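Fuststead Community Laundry: progress report to the Karpenko Fund, August

Thank you, once again, for your patience and your kindness while we found our feet. The second washer is in at last, and we have now done 97 loads for families in Fuststead.

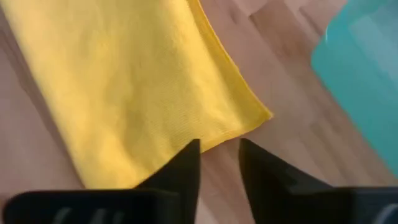
A folded yellow cloth.

Of your grant, £700 went on plumbing, which was rather more than we'd hoped, but the old pipes really did have to go (and we are so glad they have!).
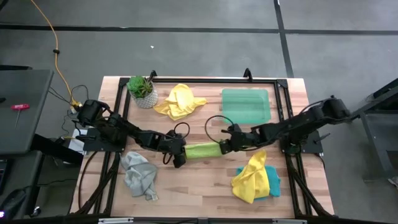 Tuesday evenings remain our busiest, and 40 households are now signed up, several of them from as far off as Fisthorpe.

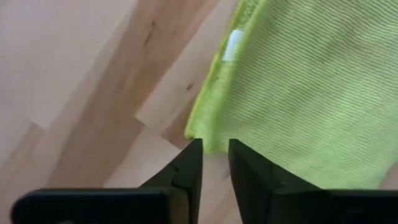

We still have £3,000 to raise for the dryer, and would dearly love to talk to you about that whenever suits.

Contact us | © Fuststead Community Laundry | Back to top
Shares: 7 | Comments: 2
This site uses cookies. Accept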